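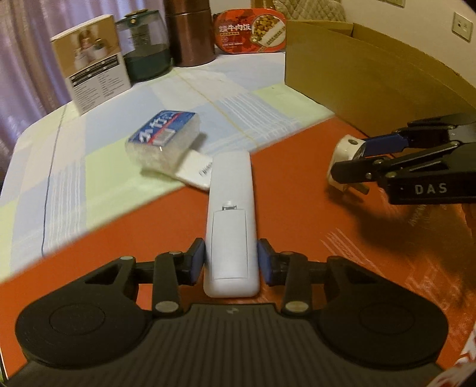

Nele Lammers has worked with other people's tables for a long time. She prepares furnished apartments for Tramoso, a rental company in Kikdale, and in March she had 107 of them on her list. When a new tenant comes, the apartment should be clean and complete. When a tenant stays for a year or more, she also visits in between, if the tenant asks for it, and helps to bring order to the small things.

"The big things are easy," she tells me. "A sofa stays where it is. A small thing goes for a walk through the whole apartment, and in the evening it is on the table."

We meet at ten in the morning in an apartment in the Canpolat building. I had asked her to explain her method on a real table, with ordinary things on it, and she agreed at once. The table has an orange-red top, and a checked cloth in soft blue, green and white lies over a part of it. I ask her first about the cloth, because I expected that a professional would take it away.

"No, I leave it. A cloth is very useful for me," she says. "It shows people where the table begins to be for living. On the bare part you can put down your keys, you can open your letters. On the cloth you put what you want to look at."

Then she laughs and admits that people do not follow this rule for longer than one week. She does not follow it herself. In her own kitchen the cloth is covered with seed catalogs from January until the beans are in the ground.

I wanted to know where she starts. Many advice books say that one should take everything off first, wipe the surface and put back only the best pieces. Nele did it like this during her first year at Tramoso and then she stopped.

"You take away everything, and now you have a full floor and an empty table. The tenant stands there and is unhappy. Also it is lunch time." She prefers to ask one question about each thing: in which room is it used? The answer is usually quick. Dental floss picks are used in the bathroom. A ready meal belongs in the kitchen cupboard. If the answer takes more time, the thing can remain on the table until the end of the visit.
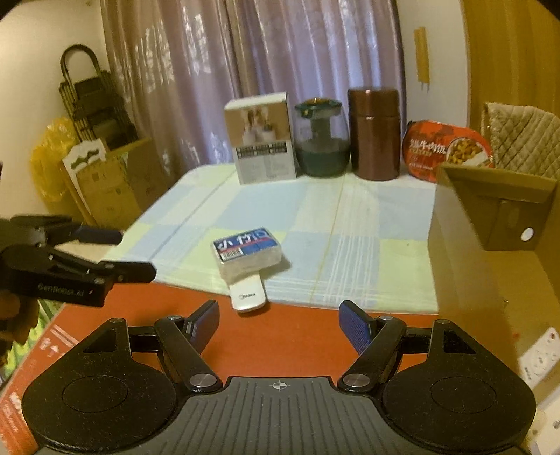

"The remote control is the difficult one," she continues. "It has no room of its own. People carry it to the place where they sit, and then they put something on top of it, and then they look for it under the sofa pillows."

For remote controls she has a fixed solution. She screws a small holder to the wall next to the light switch, at the height of the hand. She buys the holders from Felero, a shop for hardware and household goods two streets away from her office, and she always has a bag of them in her car. The screws that come with them are too short for the old walls in Canpolat, so she brings her own.

Do the tenants really use the holder? She thinks for a moment. "The younger ones, yes. The older ones put their glasses in it. This is also good, then I know where the glasses are."

We talk for quite a long time about cartons. Nele has a clear opinion on this subject, and during it she becomes a little louder. Somebody buys a device, unpacks it, and then the carton stays standing next to the device for months. It looks clean, it has a nice photo on the front, and so the eye accepts it as a part of the furniture.

"I understand it. You think, maybe I must send it back. Maybe I will move. But when I ask how long the return period is, they don't know it." Her advice is to write the last return date on the carton with a thick pen, on the day of buying. After this date the carton is folded flat. If the tenant wants to keep it for a move, it goes flat behind the wardrobe, together with the manual in a plastic sleeve. She once took 23 flat cartons from behind one single wardrobe. The tenant had lived there for nine years and was quite proud of them.

With containers she is softer. She likes glass because you can see into it, and she likes metal because it looks calm. What she does not like is a tall can with a lid and no label, when there are three similar ones in the same kitchen. She puts a strip of paper tape on the bottom of the can, where it does not disturb, and writes the content and the month. "If you write it on the lid, the lids get exchanged. Believe me. I have made coffee with something that was for soup."

And food on the table? I had thought she would be strict, but she is not. Fruit may stay, bread may stay in its bag, and a ready meal can stay if it will be eaten the same day. For everything else she recommends one low shelf in the cupboard for quick meals, all standing upright with the front side to you, like books. Tenants who work in shifts are especially thankful for this shelf. They come home at six in the morning and they do not want to read the back of anything.
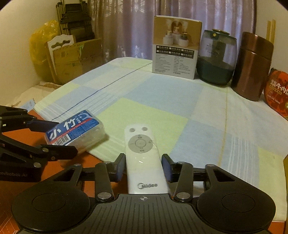 The remote control and the box of floss picks at the table in the Canpolat building.

Small plastic boxes are her next subject. Floss picks, cotton swabs, plasters, batteries: she says that they travel because the boxes are light and they do not look like bathroom things. If somebody likes to have floss picks close to the dining table after a meal, she finds this reasonable, and she then gives the box a drawer near the table. "I am not the police. If you use it here, it lives here. But it should have a drawer and not the middle of the cloth."

A visit of this kind takes her 2 hours when the tenant is present, and less when the tenant is at work. She prefers the first. When she decides alone, the things are back on the table by the next visit, and once a tenant called her in the night because he could not find his salt.

Before I go, I ask her what lies on her own table at this moment, apart from the seed catalogs. She counts on her fingers: a bicycle lamp, a candle, a letter from the dentist, a tape measure that she had been looking for in the car.

"And the remote control," she says. "My holder is still in the bag. I have no short excuse for this, only a long one."

Text: Zbigniew Jakubowski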